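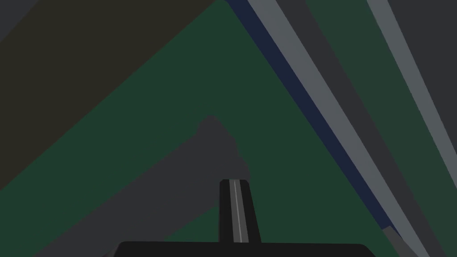 The dermatology nurse at the Pumthorpe practice has run the eczema clinic for long enough to know how most first appointments begin. A parent puts a carrier bag on the desk and takes out everything they have tried. "I've had bags with a dozen tubes in," she says. "Half of them have been opened once."

She works from a small room at the back of the health centre and sees children and adults. The practice has 3,923 patients on its list. Over the past year the clinic has held 37 sessions, nearly all of them on a Friday, when there is a room free for the whole day. She asked for her name to be left out of this piece.

Most of the first appointment is spent talking. She asks what people wash with, how often, what the bedroom is like at night and who puts the cream on. "People expect me to look at the skin and write something down. I do look at the skin. But if a child has three sets of carers in a week and only one of them knows about the cream, that's the thing we need to sort out first."

The commonest problem is that people use too little moisturiser. A child with widespread dry skin may need a large tub every week or two, and many families make one last for months. "They think they're being careful with it," she says. "I tell them to come back for more, and I put it on repeat so they don't have to ask."

She is plain about steroid creams too. Many of the adults she sees have been frightened of them for years, often because of something a relative said. Used at the right strength and for the right length of time, she says, they settle a flare that moisturiser alone will not. "What I see more of is people dabbing on a tiny bit for one day, stopping, and then doing the same again next week. It never gets properly under control, and they decide the cream doesn't work."

On diet she is cautious. Some babies with bad eczema do have a food allergy, and she sends those families to the hospital clinic. She does not like to see foods cut out on a guess. "I had a toddler who'd been off milk, eggs and wheat for most of the winter. The skin was no better and the weight had dropped." The foods went back in, with help from a dietitian.

The clinic also takes patients from Pisby, where the surgery has no nurse with this training. The bus takes most of an hour, so follow-ups for Pisby patients are now done by phone where they can be, with a photograph sent in beforehand. She was against this at first. "Redness doesn't show well on a phone, and on darker skin it can be missed altogether. So I ask about sleep and scratching. If they're up three times a night I want to see them, whatever the photo looks like."

She would like a second session each week, and has asked for one. The waiting time is currently seven weeks, which she thinks is too long for a baby who is not sleeping - or for the parents. In the meantime she keeps two slots back each Friday for people who ring that morning. They are usually gone by half past nine.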